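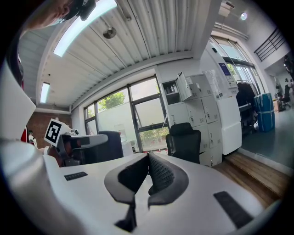 Last updated: Tuesday, May 27, 2025

Home | My tickets | Rooms and buildings | Contact the desk

Ticket 983 - Glare and flicker, Drurnberg garden room
Status: open, waiting on parts
Raised by: Hằng Lương
Handled by: Khalil Zoubi

Hằng wrote:

Hello Khalil, I hope you had a good long weekend and that the new kettle has settled in. I'm writing about the lights in the garden room again, I'm afraid. The long tube has started to flicker in the mornings, a sort of quick shiver for the first few minutes, and then it calms down and behaves until somebody switches it off at lunch. The smaller tube further back seems fine to me. On top of that we have the old trouble with the daylight. It is such a lovely room with those big windows and the tree outside, and I would never want to lose that, but by the middle of the morning whoever sits facing the glass is squinting. With the white metal ceiling bouncing it all back down again, you do feel it by home time! Could you have a look when you are next over our side?

Khalil wrote:

Hello Hằng, lovely to hear from you, and the kettle is a great success, thank you for asking. I came over first thing and stood under the long tube with my tea, and it shivered for me exactly as you said. I turned it in its holders, took it out, wiped the pins and put it back. It still flickered from cold, so I swapped in a spare from the store cupboard and got the very same thing. That tells me the tube itself is all right and the trouble is in the fitting. I've put the old tube back for now and kept the spare, as it's the last one we have.

While I was up the ladder I checked the round fitting near the middle of the ceiling, which was nice and firm, and gave the ridges round it a wipe. The spotlight in the corner by the little white box was on as well. Do you need it during the day? I left it alone in case someone is fond of it.

Hằng wrote:

Bless you for coming so quickly. I asked round about the spotlight and it seems we all thought somebody else wanted it on, so please do try a morning without. As for the glare, is there any chance of blinds? The frames are dark and rather handsome and I'd be sorry to see them drilled to bits, so if there is a kind that clips on - or hangs from the wall above - I would be very happy with that. Something pale, please, so we can still see the green.

Khalil wrote:

Spotlight off from this morning, and I've put a note by the switch. I have asked Flornach for a new starter and holder for the long light, and they quoted 18 pounds for the pair, so I said yes on the spot. For the blinds I rang Skinon, who do a clip-on sort that sits inside each pane. Their price for the whole back wall came to 400 pounds with fitting, which is over what I can sign for, so I've passed it up with a kind word from me. Marwat were cheaper, but theirs have to be screwed into the frame, and I remembered what you said.

In the meantime, you might try turning the tables side-on to the windows, with the brick wall to one side of you. I sat like that for a while with a crossword and found it a good deal easier on the eyes. If the flicker gets worse, or the tube starts to buzz or smell warm, please switch it off at the wall and ring me on extension 41, and don't worry about bothering me.

Hằng wrote:

Tables turned this afternoon and we're all much happier, though the plug by the door is now a bit of a stretch and I may be back to you for a longer lead. Morning without the spotlight was fine. The long light still does its shiver, so I'll keep the ticket open until the new parts are in.

Khalil wrote:

Quite right, leave it open. I have a longer lead in the cupboard and will bring it over with the ladder when Flornach deliver.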